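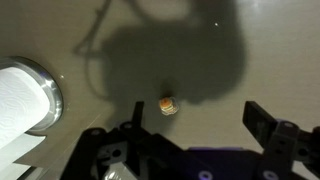 Miniature Food Collection: Frequently Asked Questions
Ovport Play and Learning Library
Last updated 2022-03-18

What does the collection include?
The collection holds 2,327 catalogued pieces, among them burgers, breads, pastries and fruit. Baskets and other containers are cataloged separately under Kitchen Accessories.

Who may borrow from it?
Any household or school with a current library card. Many pieces are very small and present a choking hazard. They are not lent for use by children under three.

How long is the loan period?
Two weeks. A loan may be renewed once, unless another borrower has placed a hold. Loans made in December run until the library reopens after the holiday closure.

May the pieces be used in a real kitchen?
Yes. Many families set up a pretend bakery or lunch counter at home. Please choose a clear stretch of countertop away from the stove, and keep real food off the surface during play – the smaller pieces are easily mistaken for it.

How should the pieces be kept together?
An open basket with a rim works well for sorting and serving. Very small items should go back into their lidded box after play, as they can slip through a wide weave.
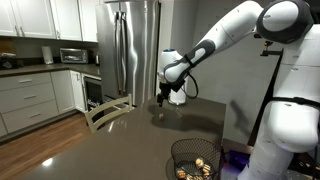
Small pastry-like pieces in a black wire-mesh basket, with one more on the countertop.

How should the pieces be cleaned?
Wipe each one with a damp paper towel and let it dry before packing. Do not soak the pieces or place them in the dishwasher. Clear stands and trays scratch easily and should be wiped with a soft cloth.

What happens if a piece is lost?
Please report it when returning the set. There is no charge for the first two missing pieces. After that, the replacement fee printed on the box label applies.

Does the library accept donations?
Clemico and Surnetti sets are accepted in any condition. For other makes, please write first to Menaka Majumder, Collections. School loans are handled by Shahnaz Wijesinghe.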